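4. Evaluation of the Planico Kit on Packaged Goods

4.1 What was bought

The Planico kit, sold by Tenel, is offered as a complete pick-and-place package: a two-finger gripper, a small camera mounted at the wrist, and a license for the grasp planning software. The product sheet promises "productive picking within the hour." Our hour began when the second shipment arrived with the mounting screws. We tested software release 4, which was current at the time of purchase and was still described as current after two updates had been issued for it.

We bought the kit at list price and had no contact with the vendor beyond the ordinary support desk. The desk was polite throughout. It closed our first ticket with the remark that the behavior we had reported was a setting, and our second with the remark that the setting had been removed.

4.2 Task and objects

The intended buyer of the kit is a small packing operation, so we left out the usual laboratory blocks and bought groceries. The item set follows the Plistdale list (Makowska, Section 2), which contains 50 retail packages chosen for being annoying in different ways: glossy film, rounded corners, windows, and busy printing. Each trial starts with a single package placed on a matte gray tabletop at an arbitrary angle. The arm moves to a viewing pose, the software proposes a grasp, and the gripper attempts it. A trial counts as a success if the package is lifted, carried to a white tray, and released inside the tray. Release above the floor was logged separately.

Figure 3 gives the wrist camera's view of one item from the cardboard group. We return to this item several times below, partly for its printing and partly because it was the one package in the set that everyone in the lab wished to see handled with care.

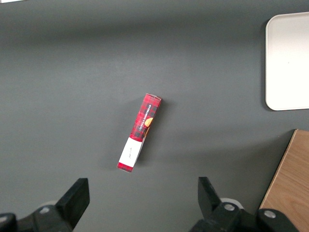

Figure 3. Wrist camera view with a shortbread box on the tabletop above the gap between the open fingers and the tray at upper right.

Small flat cartons look like an easy case. They have straight sides, they do not roll, and their shape can be guessed from almost any direction. The trouble is on the outside. The Planico planner works from color images alone and finds the outline of an object by looking for strong edges. A tartan carton supplies strong edges in great abundance, nearly all of them in the wrong place. In early trials the planner proposed grasps aligned with a dark band of the plaid, and it reported these with a confidence we can only admire. The white panel near one end of the box made matters worse: on several occasions it was treated as a separate and much smaller object, to be picked up by itself.

4.3 Setup and calibration

The kit provides a calibration routine in which the arm visits a series of poses while the camera looks at a printed sheet. The manual states that any office printer will do. Ours scaled the page to fit, as office printers like to, and the resulting calibration was consistent and wrong. We reprinted the sheet at full size, measured it with a ruler, and repeated the routine. The manual might usefully mention the ruler.

Lighting was left as found in the room and was not even across the table. We consider this fair. The product sheet shows the kit at work in what seems to be a warehouse, and warehouses are seldom lit for the comfort of software.

The fingertips stay within the camera's field of view during the approach. The vendor lists this as a feature, and on the whole we agree, as it lets an operator check the position of both fingers relative to the package before closing. The planner, however, must be told to ignore them. The mask supplied for this purpose had been drawn for a different finger shape, and until we replaced it the software would now and then propose that the gripper pick up part of itself. These proposals were geometrically sound.

4.4 Procedure

We ran 2927 trials in all. The first 2000 used factory settings, and the remainder used our own finger mask and the "patterned surface" option, which is turned off by default and appears on the last page of the settings menu. Items were presented in shuffled order. Starting angles were drawn at random by a script, after an early pilot in which the angles chosen by people turned out to be suspiciously tidy.

A failed grasp was not retried. The kit offers automatic retry and counts a success on any attempt as a success, a generous policy which we suspect plays some part in the advertised figures. Packages were replaced once their corners had softened enough to change how they sat in the fingers. Retired food packages were disposed of in the break room.

4.5 Observations

With factory settings, failures on plain cartons were rare and mostly harmless: the fingers closed a little off center and the package turned as it was lifted. Failures on patterned cartons were of another kind. The gripper would come down at the wrong angle and catch two opposite corners, a hold that survives lifting and gives out during transport. The patterned surface option removed most of these cases at the price of a slower planning step, and we see no good argument for shipping the kit with it switched off, except that the demonstration video would be longer.

The gripper hardware gave us little to complain about. The fingers stayed parallel, the screws stayed in, and repeated closing on thin cardboard left only light marks. Our reservations concern the software and, to a lesser degree, the adjectives used to sell it. A buyer who handles plain boxes can use the kit much as delivered. A buyer who handles gift assortments should set aside a day for the settings menu and draw a new mask before starting.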